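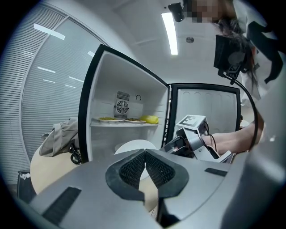

3.2 Placement of leftovers in small refrigerators

Most household storage studies assume a full-size fridge. Ours doesn't. The Candmont flats were let furnished, and the fridge supplied was the small kind, one usable shelf at mid-height, so a cooked meal for two fills it fast. Participants (n = 20, 17 of them living alone) kept a diary from July on and were visited at home twice.

Two habits stood out. First, food went in on the plate it was served on, usually uncovered. Sýkora and Lukáč saw the same in the Bundov pilot and put it down to a shortage of containers, but 11 of our households owned lidded tubs and still used plates. Asked why, people mentioned washing up. Second, loose items such as corn on the cob or half a lemon were set in whatever shelf space the plates left over, see Figure 4.

Figure 4. Mid-height shelf of a small white refrigerator, door open: two plates of food with an ear of corn to the right of them.

Round plates waste the corners. Obvious, but it matters more on a narrow shelf than a wide one, and diary entries coded "no room" nearly always involved a dinner plate. Side plates were harder to code, some households didn't distinguish and we have left those entries out of Table 2.

Door time was not measured directly. Entries suggest that people rearange with the door open, moving one plate to fit another. A timed version of the task is planned with the Zovunstead group, same shelf height, same plate sizes, with and without tubs. Labelling was rare and isn't analysed futher in this section.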